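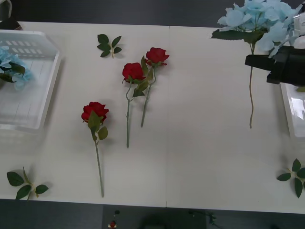

Artificial roses, a light blue hydrangea stem and leaf sprigs on a white tabletop.

Artificial stems: light damage, dust and storage

The display stock at the Skernness store went through its annual check in June. Most of the rejected material had failed from light exposure or poor storage. Very little of it was broken. The notes below set out the handling rules that now apply to all branches that keep fabric or plastic stems for window and counter use.

Fading

Blue and purple stems fade first. Pale blues shift toward gray, and the change is easy to miss because it happens evenly on the side that faces the glass. To check a stem, lift an upper petal and compare its color with the petal underneath. If the difference shows at arm's length under the normal store lights, the stem comes out of the window. It can still be used in a back shelf arrangement where it is seen from one side.

Reds hold up better but darken at the edges where they have been handled. Greens vary a great deal by supplier. The leaf stock bought from Clidico has kept its color in south windows, while an older batch of unknown origin turned yellowish along the veins. Keep the two apart. Mixed foliage looks acceptable in the stock room and poor in daylight.

Window stems rotate every 4 weeks from spring through early fall. In winter the rotation can be skipped in north windows. Rotation means a swap with stock that has been stored in the dark. Turning the vase around exposes the other side at the same rate and shortens the life of the whole stem.

Window film does help, but it does not remove visible light, and visible light does part of the damage. Branches that have film should follow the same rotation as the others until there is at least one full summer of records to compare.

Dust

Dry dust comes off with a soft brush or a hair dryer on its cool setting. Do this outdoors or in the receiving area. Work from the center of the flower outward and hold the stem just under the head, so that the join does not carry the strain. A hot setting will soften the glue at the base of the petals and can curl thin polyester permanently.

Greasy dust, the kind found near a coffee counter or an entrance with heavy street traffic, needs washing. Test one petal on the underside before washing a batch. Press it with a damp white cloth and look for color transfer. Stems that transfer color are not washed at all. They are brushed and moved to a cleaner location.

For stems that pass the test:

Fill a sink with cool water and a small amount of Cukine, the unscented version. The scented version leaves a film that attracts dust.
Dip the head for no more than 20 seconds and move it gently. Do not rub.
Rinse in clean cool water and shake once over the sink.
Hang head down in moving air. Allow a full night before storage.

Paper-wrapped stems do not go in water past the flower head. The wrap separates, and the wire core rusts where the coating is scratched. Rust marks cannot be removed from fabric petals. Any stem with an exposed wire end should be sealed with floral tape or discarded.

Storage

Crushing in storage is the main cause of flattened heads. Large round heads, such as hydrangea and peony, need the most space and should be stored upright or hung. Roses tolerate being laid down if nothing rests on them. Leaf sprigs can be stacked, provided the wires all point the same way. Sprigs stored in random directions hook into each other and lose leaves when pulled apart.

Containers should be open or vented. Sealed plastic tubs trap moisture from stems that were put away too soon, and the first sign is usually a musty smell when the lid comes off. If tubs are the only option, leave the lid unlatched for the first week. Cardboard is acceptable in a dry room but not directly on a concrete floor.

Keep the stock room below 30 degrees Celsius. Hot glue softens slowly in heat, and petals drift on the stem long before they fall off. Shelves above a water heater or next to a compressor are too warm in summer even when the rest of the room is within range. Put ribbon spools or glassware there.

Reshaping

Flattened polyester heads respond to steam. Hold the steamer well back, warm the petals for a moment, then open them by hand from the outer ring inward. Let the head cool completely before judging the result. Silk and silk blends mark easily and should be steamed through a thin cotton cloth. Foam roses cannot be reshaped; a dent in foam is permanent.

Bent stems are straightened in several small movements along the length. A single sharp correction leaves a kink and weakens the wire at that point. Leaves that have slipped off their pegs can be pushed back on dry. Use glue only if the leaf will not stay, and use a small dot at the peg, not along the leaf.

Records

Stem batches are now entered in Nimri under display supplies, with the date received, the supplier, the fiber type if known, and the window or shelf where the batch was first used. Update the location field at each rotation. The old paper tags may stay on the stems until they wear out, but they are no longer the record of reference.

Rejected stems are recorded with one of the following reasons: faded, crushed, rust, color transfer, glue failure, other. Please avoid "other" where possible. The field was used so often last year that the purchase review could draw very little from it.

Replacement orders

Branches may replace up to 5 percent of display stems per quarter without a separate request. Larger orders need a short note giving the rejection reasons. When ordering blues, ask the supplier whether the fiber was dyed before or after weaving, and enter the answer in the batch notes. Samples should be kept in the dark until the order arrives, then compared with the delivered stock in daylight. A color match made under store lighting alone will not be accepted as grounds for a return.

The wash test sheet and the rotation log can be printed from the display supplies page in Nimri.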